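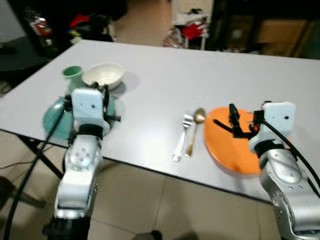
트로르니크 양팔 작업 키트의 식기 정리 시연. 주황색 접시와 청록색 접시가 작업대에 놓여 있다.

가정과 소규모 급식 현장을 겨냥한 양팔 로봇 키트가 시장에 나왔다. 트로르니크(Trornik)가 지난 6월 공급을 시작한 이 제품은 로봇 팔 두 대와 평행 그리퍼, 제어 소프트웨어를 한 묶음으로 제공한다. 본지는 국내 공급을 맡은 벤드게이트(Vendgate)의 협조를 받아 식기 취급 성능을 중심으로 제품을 검토하였다.

평가의 첫 항목은 포크와 숟가락이었다. 얇고 반사가 심한 금속 식기는 인식과 파지 모두에서 까다로운 대상으로 꼽힌다.
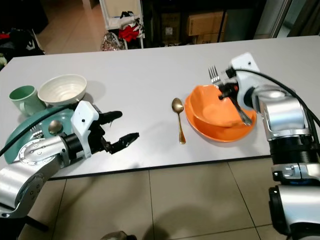

공급사는 손잡이를 쥔 상태에서 그릇의 테두리를 피해 식기를 내려놓는 동작을 기본 기능에 포함하였다. 사용자는 조작 화면에서 대상과 목적지를 지정하며, 파지력은 7단계로 조절할 수 있다. 다만 초기 설정에서는 접근 속도가 다소 보수적으로 잡혀 있어, 반복 작업이 많은 현장이라면 별도의 조정이 필요하다.

설치 절차는 비교적 간결하다. 설명서는 작업대 고정, 영점 조정, 작업 영역 등록의 순서를 따르며, 본지가 설치를 마치기까지 35분이 소요되었다. 케이블이 팔 바깥쪽을 따라 노출되는 구조이므로 주변 통로의 폭을 미리 확인하여야 한다.

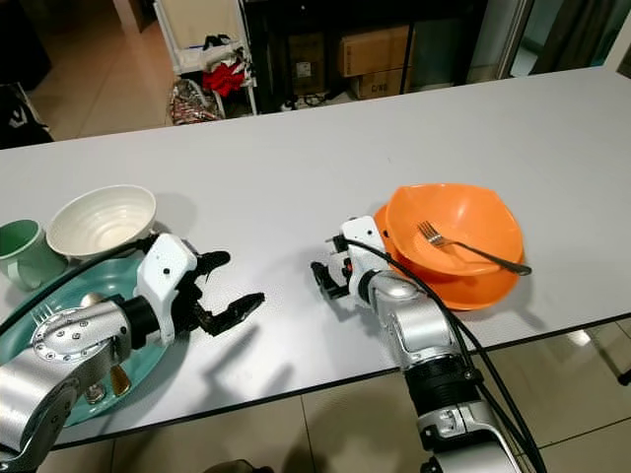
그릇과 컵으로 넓어진 작업 범위

함께 제공되는 뤼티(Lüthi) 소프트웨어는 식기 외의 주방용품도 작업 대상으로 등록할 수 있도록 설계되었다. 등록 자료는 제번(Zeven) 형식으로 저장되어 다른 키트로 옮길 수 있으며, 기본 목록에는 1,689개 품목이 수록되어 있다.
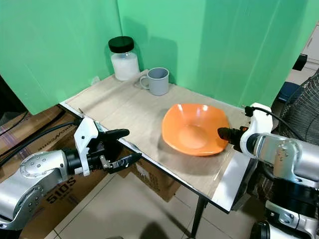

새로운 품목을 등록할 때에는 형상의 차이를 충분히 고려하여야 한다. 손잡이가 달린 회색 머그와 테두리가 물결 모양인 주황색 그릇은 같은 작업대에 놓이더라도 접근 방향을 달리 정하는 편이 적절하다. 뚜껑을 돌려 닫는 유리병 역시 별도 품목으로 분류하는 것이 바람직하다. 공급사는 이러한 설정을 지원하기 위하여 4회의 원격 교육을 구매 조건에 포함하고 있다.

키트는 기관 및 기업을 대상으로 우선 공급되며, 유지보수 계약은 별도로 체결한다. 도입을 검토하는 기관은 벤드게이트에 현장 평가를 신청할 수 있다.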